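Subject: Re: Hearing aids and the dizzy spells – anyone else?
List: Grabowska Hearing and Balance Mailing List
Date: July 13, 2025

On the original question of whether new hearing aids can bring on dizziness, I can only tell you what happened in our house. The earlier message is quoted here because a few people joined after it went out.

> My mother is 79 and got her first pair of hearing aids in June.
> Since then she has had dizzy spells, mostly in the morning when
> she gets out of bed. They last under a minute. The clinic in
> Skorkville says the aids are fitted right and that she should
> give it time. She has stopped wearing them on her own and says
> she feels safer without them. Has anyone been through this? I
> don't know if I should push her to put them back in or leave
> her be. She also takes two blood pressure pills and something
> for sleep.

My husband had much the same thing. He is a little younger than your mother and was fitted at the Gatositz clinic. The spells started in the second week and he blamed the aids right away, which was fair enough, as they were the only new thing he could think of.

He does not sleep in them, though, and his spells came first thing in the morning before he had put them in. It took us a while to notice that. I started a page in a notebook with the time, what he was doing, how long it lasted, and whether the aids were in. After 9 days it was plain that most of the spells came when he sat up or rolled over to the left, and that the aids were still in their case on the dresser for nearly all of them.

We took the notebook to his regular doctor. She did two things. First she checked his blood pressure lying down and then standing. It was 107 on top when he stood, which she thought was low for a man who had always run high, and she changed the time of day he takes one of his pills. Then she had him lie back quickly on the table with his head turned to one side and watched his eyes. He hated that part. She said it was the loose crystals in the inner ear, the kind of vertigo that has a very long name, and sent him to a physical therapist.
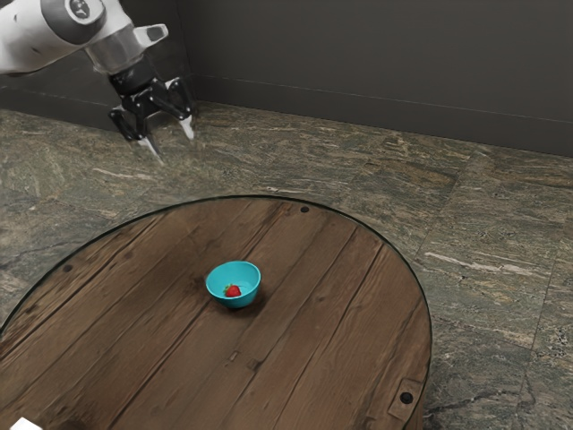 The therapist did the head-turning treatment twice, 5 days apart. The first visit left him queasy for the rest of the afternoon, so plan on driving her home. After the second he had one small spell and then none that I know of. He put the aids back in on his own once he stopped being afraid of them. I did not push, but I did leave the notebook out where he could read it.

I am not saying your mother has the same thing. Dizziness at that age can come from a long list of causes and some of them need to be looked at soon. If she has any trouble speaking, a droopy face, weakness on one side, chest pain, or a faint, that is a 911 call and not a question for the list. But short spells on getting out of bed, in someone on two blood pressure pills and a sleep aid, is something I would bring to her doctor this week. I would bring all the bottles too. The hearing clinic only looks at the hearing side – ours never asked what he was taking.

On the aids themselves, ask the clinic whether the domes (the soft tips) are the right size. My husband's were too large at first and gave him a full feeling in the ears that he described as dizziness, though it was different from the spinning. They swapped them at no charge. Ours also had him wear the aids 4 hours a day to begin with and add time slowly. Your mother may have been told to wear them all day from the start, and that is tiring for some people.

Until she is seen, have her sit on the edge of the bed for a minute or two before standing, with her feet flat on the floor. A night light helps. So does moving the rug, if there is one. Please don't let her stop the pills on her own, whatever she thinks of them.

Someone asked last month about rides. The Avport van does take people to therapy visits, but you have to call the day before and they will not wait if the visit runs over. I can send the number off list.

Let us know what the doctor says, and whether she gets on with the smaller domes if they try them.

– list member, Grabowska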